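Week 6 handout: Training a grasping policy in simulation, and why we keep changing the wallpaper

Before you read on, get the Barkstead scene files onto your machine and check that they open. Last term half the room spent the first hour of lab watching a progress bar, and I'd like us to get to the fun part while there's still coffee left.

What we're doing this week

Last week we drove the arm by hand, sort of, by clicking waypoints. This week the arm learns to pick things up from demonstrations. You give it a pile of recorded runs where the task was done properly, and you train a network to copy them. The fancy name is imitation learning. The version we're using is behavior cloning, the oldest and plainest member of the family: camera views and joint angles go in, the next motion comes out, and the loss is how far that motion is from what the demonstrator did. That's it! You could write the training loop on a napkin (a big one).

The trouble starts when you run the thing. A cloned policy only knows the situations it saw in training. Say it drifts a little to the left on the way to the cup. Now it's looking at a view that was never in the demonstrations, so its next guess is a bit worse, so it drifts more, and after a couple of seconds the arm is pawing at the air. I showed one of these in lecture and everyone laughed, but please remember how it happened, because your own policy will do it in lab and you'll want to know where to look.

There are two usual ways of dealing with drift. One is to collect more demonstrations that start from awkward places, so the network gets to see what recovery looks like. The other is to have the policy predict a short run of motions at once, and carry out several of them before looking again. This is called action chunking. It gives small mistakes fewer chances to feed back into the next decision. We'll use chunks of 10 steps. You're welcome to try longer ones, but watch what happens when the gripper gets close to something small - a long chunk means the arm is working from an old look at the world.

The Paiva setup

The task set we're using is called Paiva, and it's a kitchen counter with stuff on it. I like it for teaching because the stuff is so different. Bread is big and lumpy. A cup can be grabbed by the rim or around the outside, and those two grasps look nothing alike in the data. A ladle has a thin handle and a heavy end, and if your policy lifts it from the wrong place it swings.

Each episode gets a random draw for the following:

Objects: which ones are on the counter, where they are, which way they're turned
Surfaces: the material on the counter and on the walls
Lighting: direction and strength
Views: where the outside cameras sit

This is domain randomization, and it's the main idea of the week. If every demonstration happens on the same plain white counter, the network is free to learn silly shortcuts. Maybe it decides that the cup is "the gray edge in the upper half of the image." That works beautifully until you change the counter. By swapping the surfaces from episode to episode we make the shortcut useless, and the network has to lean on things that stay put, like the shape of the cup.

You'll notice that some of the rooms are pretty ugly. Good! Nobody has to live in them. A strange room still makes the network find the cup against a busy background, and a heavily veined wall is a nice test of that. What you do want to keep sensible is the physics. If you randomize friction so hard that cups slide out of every grasp, you're teaching the arm about a planet it will never visit.

Close-up views and outside views

People always ask whether they can drop one of the cameras to save memory. You can, and I'd encourage you to try it once so you see what you lose.

A view from near the gripper gives you the last bit of the approach: are the fingers on either side of the handle, is it lined up, is there room to close. It's poor at telling you where the rest of the counter is. And once the gripper is holding something big, that something can fill most of the view.

An outside view gives you the layout. It shows the whole reach, so the policy can tell which end of the counter it should be heading for. The weak spot is depth. From one outside camera, "just above the cup" and "behind the cup and a bit higher" can look almost the same, and a policy trained on that view alone tends to close its fingers early. There's also the arm itself, forever getting in the way.

Put the two together and each covers for the other, at least most of the time. In our own runs with the Curgate baseline, we trained on 310 demonstrations and tested on rooms the network had never seen. With both kinds of view, it finished 92 percent of the cup lifts. I'm deliberately leaving out the numbers for the single-view versions, as finding those is your job in part two of the lab.

Three things to be careful about when you read that 92. It's for the cup lift only, the friendliest task in the set. It's measured in simulation, so it tells you about new rooms and says very little about real metal and real dishes. And it's one trained network. Train the same thing again with another random seed and you'll get a different figure, which is why the lab asks you for 3 seeds and not your favorite one. Report all of them. I can usually tell when somebody has picked the prettiest!

Lab work

Part one. Load the Curgate baseline and run it on the practice rooms. Save the runs that fail as well as the ones that work, and write a sentence on each failure. "It missed" is not a sentence I can use. "The fingers closed before they reached the rim" is.

Part two. Train three versions: close-up view only, outside view only, both. Keep everything else the same, including the demonstrations and the number of training steps. If you change two things at once you won't know which one did it.

Part three. Turn off the surface randomization, train again with both views, and test on the varied rooms. Before you look at the result, write down what you think will happen. I don't grade the guess, but I do want it in the report.

If you have time left (some of you always do), swap the cup for the ladle. Expect it to be harder. The baseline was never tuned for it and I haven't had the patience to fix that.

The machines in the Stelgate room are set up for this, and the training jobs run fine overnight. Please label your jobs. In July we found a whole folder of runs called "test," "test2" and "testfinal," and to this day I couldn't tell you what was in them.

What the counter looks like from inside the simulator

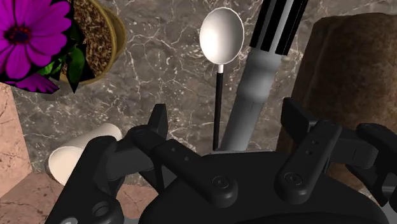
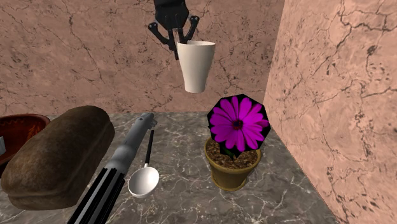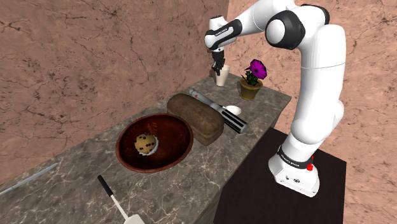
All three are renders with the magenta flower on the counter and a gripper at work.

A question I get every term

If the simulator knows exactly where the cup is, why not just give the policy the coordinates and skip the cameras?

Because you won't have those coordinates on a real counter. In simulation they come for free, and a policy fed with them will learn fast and look great, but it will be leaning on information that disappears the moment you leave the simulator. You'd then have to build something else to estimate the position of the cup, and your policy would be stuck with whatever mistakes that estimate makes. Training from images is slower and more annoying, but the policy learns to work from the kind of input it'll get later on. The coordinates are still handy during training, by the way. We use them to check whether a lift succeeded, and some people train a policy on coordinates first and then have it act as the demonstrator for an image-based one. That second trick is a good project topic if you're still looking for one - come and talk to me before you start, as there's an older version of the code that will save you a week.

Reading for next time is the chapter on action chunking, up to the part where the math gets small. Bring your failure sentences from part one.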